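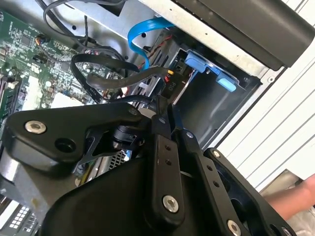
A two-finger gripper inside an open desktop computer, seen from the wrist camera.

The Folcombe gripper trials are a long-running comparison of robot grippers, wrist cameras and controllers, held at Skodside and best known for using old desktop computers as the test piece. A desktop case is a wonderful challenge for a robot hand! Cables cross over one another, plastic drive clips stick out into the path of the fingers, and the metal walls leave very little room to turn.

Test tasks

Each gripper is given the same jobs: pull a data cable, unplug a power connector, squeeze a drive clip and lift out a tray. The thin, flat cables are the hardest to grab from above, and many entrants do better coming in from the side.

Grippers and controllers

The two grippers compared most often are the Ghumman, a linkage design with broad finger plates, and the Stelska, which has slimmer fingers and a softer grip. In the July round the Ghumman finished 1862 tasks out of 4000 and the Stelska finished 1374. The Stelska was quicker at cables - a real treat to watch - but it slipped more often on the clips. Both ran on the same arm with the same controller.

Wrist cameras

A camera close to the fingers gives a great view of small connectors, though the finger plates can hide part of the motherboard. The rules now allow 2 cameras per arm.

This article was last updated on Feb 20, 2026.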